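3.2 Shared-workshop build

The second pair of grippers was built in July at the Koltside workshop, from the Cassim drawings. Each finger carries a flat pad on its inner face, and the tips are angled so that small items can be picked up from a table.

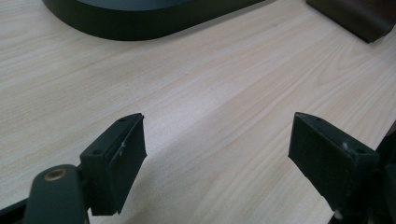

Vokine remarked that matte pads wear faster than the linkage and should be treated as spares. We kept the design unchanged – replacement takes one screwdriver – and recorded 600 trials with a key ring and a hook stand.

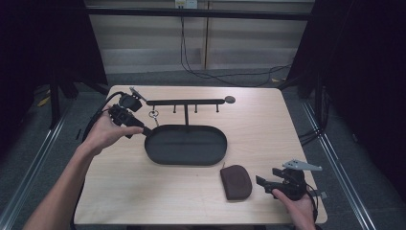 Figure 4. Two hand-held grippers at the tray and hook stand.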